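**Review: the Praneo Floor Pickup Practice Guide, second edition, with the wall card set**
13 May 2026

I paid for this one myself, which I mention because the first edition was handed out free at a trade day and collected a lot of kind words that way. The second edition is a spiral-bound guide plus 2 laminated wall cards. It claims to set out "good practice for teaching and checking two-finger grippers on loose items at floor level." Loose items here means cloths, towels, rags, the odd sock. If you have ever tried to write a house rule for that kind of job you will know why I was curious, and also why I was doubtful.

Start with what it is not. It isn't a standard. The cover uses the word "compliant" and the back cover uses it again, and nowhere inside could I find what you would be compliant with. There is a page of references to real safety standards at the end, but the text never ties a single rule to a single clause. If your safety person asks where rule 14 comes from, the answer is Praneo. I don't mind a vendor writing down what works. I mind when it's dressed up to look like something an inspector would recognize.

**The rules themselves**

The chapter on approach is the best part. It wants the fingers fully open before the gripper comes down to working height, a pause before closing, and a straight line in to the item with no late swerve. All sensible. It also says to practice from a distance, with the item well out ahead of the fingers, so the operator gets used to lining up early. We did this at the Bindenley shop for a couple of weeks and I think it helped the new people. I can't prove it, and neither can the guide, which offers a bar chart with no scale on one side.

The chapter on inspection is thin. Finger wear gets half a page. There is a line about looking for "debris or fraying at the contact edges" before each session and then no word on what to do if you find some. Clean it? Swap the finger? Log it and carry on? Yevdokiia Maksymiv, who runs our morning sessions, wrote her own version in pencil in the margin and we use hers.

Then there's the cycle count. The guide says to replace finger pads at 1,000 closes on hard floors and 2,000 on soft ones. Nice numbers. Suspiciously nice. No test is described, no pad material is named, and I have a hard time believing that a damp rag on tile and a dry towel on tile wear a pad the same way. The older Gollness booklet, which is uglier and cheaper, at least tells you to look at the pad and gives you four photos to compare with.

**Floors**

I was hoping for more on floors. Ours is pale and has seams in it, and a good part of our trouble has come from people using those seams as a guide line. It feels natural. You see a line running off toward the cloth and you follow it, and the line doesn't go where you want. The guide has one sentence on this: "Operators should disregard floor markings where not relevant." Thanks. Which ones are relevant? Yatsenko, whose two-day course I took in December, spent most of a morning on exactly this and had us approach the same cloth from several directions until we stopped caring about the grid.

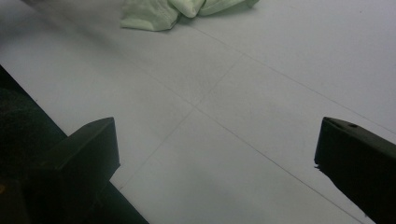
What I would have liked is a rule you can check. Say, line up on the item, name the part of it you mean to grip, and only then move. You can stand behind someone and tell whether they are doing that. You can't stand behind someone and tell whether they are disregarding the floor.

The wall cards are better than the book – big type, short lines, and they survive being wiped down. Card one covers setup and card two covers stopping. I have no complaint about the stopping card except that it tells you to "inform the responsible person" and leaves no blank to write who that is. We used tape.

**Should you buy it?**

If you have no written practice at all, the approach chapter and the cards will get you started, and you can cross things out as you learn. If you already have house rules, borrow a copy and read the approach chapter over lunch. I would not hang my name on the word "compliant," and I would ignore the pad numbers until Praneo shows how it got them.

I wrote to them about the pads and about the floor sentence. The reply thanked me for my interest and attached the order form for the third wall card, sold separately.

Cards: good. Book: fair. Cover: needs a rewrite.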